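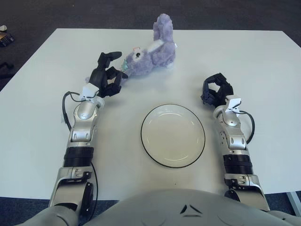

Left arm downforce fault at Nokthorpe: findings and interim limits

The Mananico two-arm cell at Nokthorpe was taken out of use in October after the left arm went on pushing downwards once its gripper had reached the table. The arm was stopped by hand at the emergency stop. There was no injury and no lasting damage to the arm, the table or the objects in use. The cell is running again under the limits set out below. The Tramton cell uses the same wrist parts and has been placed under the same limits as a precaution.

The task at the time was the soft object transfer. The left gripper picks up a plush toy (the purple bunny) from the far side of the table and sets it down on a white plate in front of the robot. The right arm waits beside the plate and steadies it if the toy catches the rim. The task is slow and light, and it had been treated as low risk.

What happened

The fault came during run 527 of the series. The approach was normal. The left gripper came down over the toy, closed on it and should then have paused before lifting. Instead the commanded height of the gripper kept dropping in small steps, with the toy between the fingers and the table. The target had moved eight millimetres below the table surface by the time the stop was pressed.

The downforce limit for this task is 34 newtons. The wrist sensor never reported a value above it. Force worked out afterwards from the joint motor currents peaked at 68 newtons, twice the limit. The two figures come from separate sources and the motor current estimate is the less exact of them, but the gap is too wide to put down to estimate error.

The operator noticed the fault from the sound of the shoulder joint. No alarm was raised at any point.

Normal contact and fault contact

This task is hard to watch by eye. A correct grasp also begins with the toy held against the table, and the fur and filling hide a good deal of travel. At a force well over the limit the toy is only a little flatter than at the proper one. With a rigid object the table would have been heard or felt to take the load much sooner, and the motor current would have risen quickly enough to trip the existing joint limit. With the toy the rise was slow and stayed under that limit throughout.

The same applies to the end of the grasp. A late lift looks like an ordinary pause. Operators should not rely on the look of the toy, or on the length of the pause, to judge whether the arm is behaving.

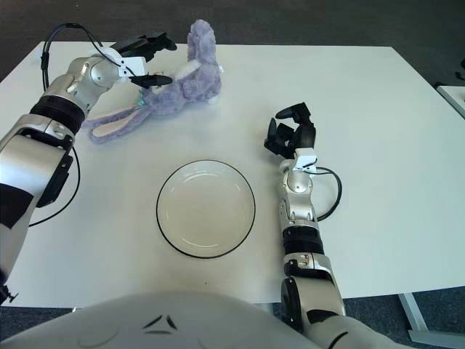 Cause

Two faults were found. Either one alone would probably have gone unnoticed.

The first was mechanical. On both arms the wrist cable runs outside the arm in a free loop. At long reach the loop on the left arm had too little slack, and the cable pulled on its connector at the wrist. The pull was small, but it acted on the measured side of the force sensor and was read as an upward offset. The sensor therefore reported less downforce than was present. At short reach the cable went slack and the reading was correct, so the check made with the arm in its rest position had always passed.

The second was in the controller. When the connector is strained the sensor link drops out for short periods. Tanner, who supplied the wrist assembly, specify that missing readings be flagged to the motion controller as invalid. The flag was being sent. The grasp routine did not read it and carried on with the last good value. During run 527 the last good value was a low one, taken before full contact, and the routine kept lowering the gripper to reach its target force.

The log shows earlier drop-outs on the left arm in the same series. They were brief and fell during free movement, where they had no effect. They were recorded as communication warnings and closed without review. Warnings of this type now stay open until someone has looked at the reach and height of the arm at the time.

The right arm was tested in the same way and showed no offset. Its cable was re-dressed all the same.

Work done

The left wrist cable has been replaced with a longer one and clamped on the forearm side of the connector, so that any pull is taken by the clamp. The loop has been checked through the full range of the task, including the far edge of the table. A longer loop brings its own risk of snagging, and the path planner now keeps a wider gap between the outer side of each forearm and anything standing on the table.

The grasp routine now treats an invalid force reading as a stop. The arm holds position, the gripper stays closed and the run is ended. Opening the gripper on a fault was considered and rejected for this cell, as later tasks will involve heavier objects held above the table.

A floor has also been set for the commanded height. The target can no longer pass below the measured table surface by more than one millimetre, whatever the force reading says. This should have been in place from the start.

Interim limits

Until the review is closed, the following apply at Nokthorpe and Tramton:

Downforce in soft object tasks is limited to half the previous value.

The force sensor is zeroed at rest and then checked at full reach on both arms before the first run of each session. A difference between the two readings means the arm is not to be used.

Objects and plates are repositioned only with the arms in the held state. Reaching under a raised gripper to straighten the toy is not allowed, even between runs.

One person stays within arm's length of the emergency stop for the whole of each run and does no other work during it.

Any change to cable length, clamps or ties is entered in the cell log and followed by a full reach check.

Still open

The slow rise in motor current could be used as a second, independent check on the wrist sensor. A trial version compares the two and stops the arm if they disagree for longer than a set time. It gives too many false stops when the elbow changes direction, and it is not yet fitted to either cell.

Tanner have been sent the old cable and connector and asked whether the connector is rated for side load. Their reply is awaited. The grasp routine is shared with other Mananico tasks, and those that use force targets are being checked for the same missing test. Rigid object tasks are being checked first.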